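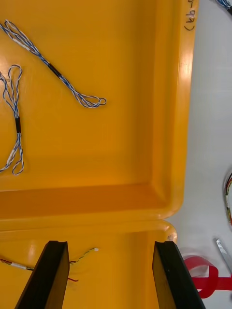
5 min read

I have wanted a robot that does the boring jobs since I was small enough to think the vacuum cleaner was one. So when people ask me whether machines can do proper chores yet, the sort with your hands, I tend to go on a bit. My sister asked in May, over a pile of her children's socks, and I'm afraid she got the full twenty minutes. This is the tidier version.

My answer is that they're getting there, and in a funny order. We have had machines that weld and stamp and fill bottles for donkey's years. They're brilliant, as long as the thing they're handling is stiff and turns up in the same spot every time. Give one a sock, a carrier bag or a phone charger and it's a different world.

I come at this from wiring. I spent a good chunk of my twenties at Pilkington's old unit in Traltcombe (the one behind the tyre place), making up harnesses for catering equipment. A harness is just a bunch of wires cut to length and held together, with plugs on the ends, so that whoever builds the final product can clip the whole lot in at once. There's one inside your oven and there are several in your car. We had 78 different ones on the books when I started and 265 by the time I left, and every single one went through somebody's fingers at the end.

The cutting and stripping were done by machine even then. You'd load a reel, type in a number and go and make a brew. My best shift on the old stripper was 2,139 leads, and all I did was swap the reels! But the moment those leads had to be gathered up, sleeved, checked and put in the right tray, it was down to people. Gareth Whiteley, who ran our line, used to say that the last metre of the bench was the dearest metre in the building.

It's the picking up that gets me excited now, and it's also where most of the difficulty is. Think about what your hand does when you reach into a tray with a couple of harnesses in it. You see a blue and white twist with its loops splayed out at the ends, and another lying close by with one loop curled back on itself, and without thinking you go for the bit by the black sleeve, where it's all one bundle. Grab a loop and you might bring the neighbour with it. A machine has to work out where one harness stops and the next one starts, when both are the same colours, and the tray is shiny and throwing glare back at it. I find it amazing that any of them can make a decent guess.

Then there's getting hold of it. Two flat fingers are a very blunt tool compared with yours and mine. You have a thumb that can roll a wire over, and skin that knows straight away if something is slipping. I once tried sorting a tray of leads wearing oven gloves for a bet with Gemma Horrocks (she won, I managed four) and I've had a lot of sympathy for grippers ever since.

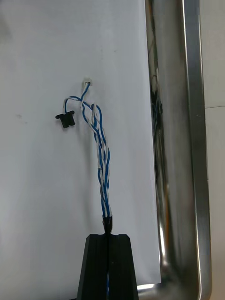

Household chores are the same problem wearing different clothes, and I think people who say "factories first, homes in fifty years" have missed how much the two overlap. Take the drawer of cables we all have. To sort it you need to pull one lead free, hold it up, see what's on each end and decide where it goes. Holding it up is the clever bit, because a cable in a heap tells you very little. Get it in front of something plain, like that white panel, with the fingers closed just under the black sleeve, and suddenly you can read it: a little white connector at the top, a black one hanging off a loop to the left, the twist in between. I used to do exactly that at the bench, holding each one up against a sheet of white card. A machine that can do it with a harness is a fair way towards doing it with a phone charger, and a fair way after that towards a pair of tights.

I did say a fair way. Holding a thing up nicely is one step, and plugging it in is another. Eduard Malý, who now looks after the test rigs at Ingate and puts up with my long emails, reckons inserting a small connector is ten times harder than picking it up. It has to be the right way round, you have to push hard enough to feel the click, and the wire behind it is trying to bend the whole time. He has watched people with thirty years in the trade get it wrong on a cold morning. I'd happily believe him.

Speed is the other thing. Saoirse Fitzgerald was our quickest and she once did 594 harnesses in a shift, sleeves and all, while telling us the entire plot of a film none of us had seen. I wouldn't put any machine I know of up against her. But a chore at home doesn't need Saoirse. If something takes all night to untangle the Christmas lights, or folds one towel every ten minutes while I'm at work, I honestly couldn't care less how slow it is. I think that changes the sums quite a lot — a slow machine is useless on a line and perfectly good in a spare room.

What I'd want before letting one loose in my kitchen is for it to know when it has made a mess of something. If it picks up two wires and wanted one, put them down and have another go. If a cup is wedged in the dishwasher rack, stop pulling! People do this so easily that we never mention it when we train someone. I trained Liam Bellamy in his first week and I never once had to tell him to let go if it was stuck.

My sister, for the record, wanted to know about socks. I told her pairing them is nearly there, finding the missing one under the bed is a good while off, and getting her eldest to put them in the basket is outside my field. She has asked me to bring my old sheet of white card next time I'm over in Funcombe, and we're going to do the cable drawer by hand.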